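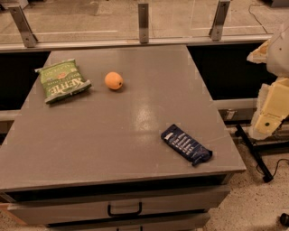 Francine Beaudoin would like it known that fruit does not belong in a drawer. She has put that in writing twice, once in an email to the whole second floor of Hiebert and once on a card beside the sink, and she brought it up again before we had sat down to talk in March.

"It goes on top, where people see it," she said. "In a drawer you find it three weeks later."

Beaudoin looks after the snack stations at Hiebert, which has 61 people on two floors. Each floor has one gray cabinet with a wide drawer under the top. Chips, bars and fruit are set out on top in the morning and the spares go below. Before that the office had a vending machine, and before the machine there was a cupboard with a padlock.

The change came out of a survey. People said they skipped lunch when the machine was out of change, and they asked for something plain that they could pick up on the way to a meeting. Beaudoin added up what the company had spent on machine rental and service over the year. It came to $1,732.

"For that you can buy a lot of oranges," she said. 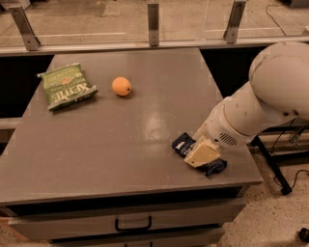
She orders every other week from Skevmont, a wholesaler across the river, and keeps the list short. There is one kind of chip at a time. Bars are bought by the carton and fruit by the bag, small enough to eat in a few bites. She tried bananas for a month and gave up on them. She tried a nut mix in jars as well, but the scoop kept going missing and she did not like the idea of hands in the jar.

The top of the cabinet is never full. Beaudoin said she used to line everything up in rows and found that people took more than they wanted and left half-eaten bags at their desks. Now she puts out a little at a time and goes back at 2 p.m.

"Chips lie flat. If you stand them up they fall over and somebody puts a coffee on them," she said. "The bars can go anywhere. I don't fuss about the bars."
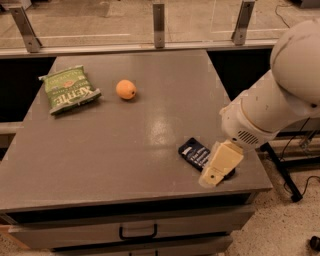 The cabinets came from the old Trorkel office when it closed, and she picked them for the tops. They are gray and wipe down with a damp cloth. She had looked at a rolling cart from the Grorkivberg catalog, but it had wire shelves and small things would have dropped through.

Crumbs are the main complaint. She gets more messages about crumbs than about running out. The drawer is emptied once a month and vacuumed, and anything close to its date goes on top with a note.

I asked what she would change. She said a bigger drawer, and a bin nearer the cabinet on the first floor, where wrappers end up on the windowsill. She has asked for the bin. It costs $49 and is waiting for approval.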